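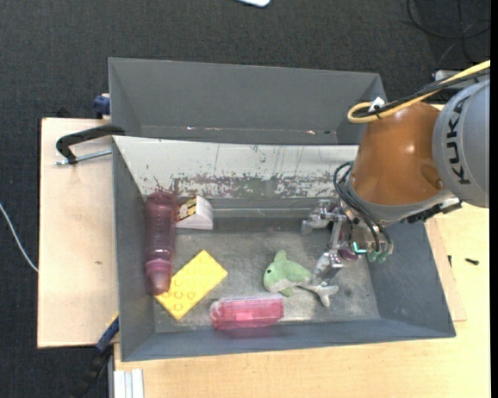 Benedita Godinho on plotting the Gomton books

Interview by Judite Prata
October 17, 2020

The third Gomton novel, Diner, came out this month. It opens with the death of an auditor at a port authority and stays, for most of its length, inside the authority's accounts department. Benedita Godinho worked in municipal procurement before she began to write, and she describes her method in much the same terms as she describes that job.

"I start with the document that ought not to exist," she says. "In Diner it is a second invoice for dredging. I wrote the invoice first, with its reference number and its payment terms, and then I worked out who had to have signed it."

The plan for the book ran to 140 cards, one for each scene. A card records the date within the story, who is present, what each of them knows and what the reader knows. The last two columns matter most to her. Where they match for more than three cards in a row, she cuts or moves something.

"If the reader and the detective learn everything together, you have a report. If the reader is too far ahead, you have people shouting at the page. I try to keep the gap small and change which side it is on."

Inspector Bastos, who leads the investigation in all the books, was a minor figure in the first draft of the first one. He had four scenes and no first name. Godinho promoted him when her original lead, a journalist, could not plausibly get access to the land registry. He still has no first name. She says she has tried several and that they all made him sound younger.

Her working day is fixed. She writes up to 3000 words on a drafting day and does not revise until the whole draft is complete. Revision takes longer than drafting, and in the case of Diner it went through December and well into spring. Most of that time went on the middle section, where Bastos interviews the harbour pilots one after another.

"Interviews are slow to read. There were seven and I got them down to four. Two of the pilots became the same man, which meant changing his shift, which meant the tide was wrong."

She checked the tide against a printed table, and then moved the murder by a day.

The village of Jindimard, where the dead man's sister lives, appears for the first time in this book. Readers have asked whether it stands for a real place. Godinho says the road layout is borrowed from somewhere she lived as a child and the rest is made up. The distance to Gomton is 30 kilometres, and she keeps to it, so that no character can make the drive in ten minutes when the plot would like it.

On violence she is brief. The killing takes up less than a page and is told from the next room. "I don't know much about it. I know how a tender gets rigged, so I give that the space."

A fourth book is planned. She has the cards for the first part and a planning application, already typed, for a car park.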